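Gutance gripper comparison, June progress note

Where we are
Bench trials on both hand-held sets done, 997 grasps logged. Ziltberg fingers ahead on round objects, behind on thin ones. Arm tests not started, still waiting on the Skuvau controller.

Ball and tray task is the one we run most. Left gripper takes the tennis ball, right one stays open untill needed.

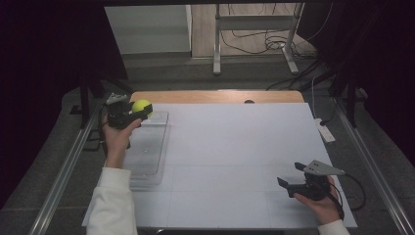

Problems
Cable on the right-hand unit snags at full reach. 29 trials thrown out for that. Longer lead ordered, 3 weeks.

Spend
$2,375 this period, mostly finger pads. No change to the total.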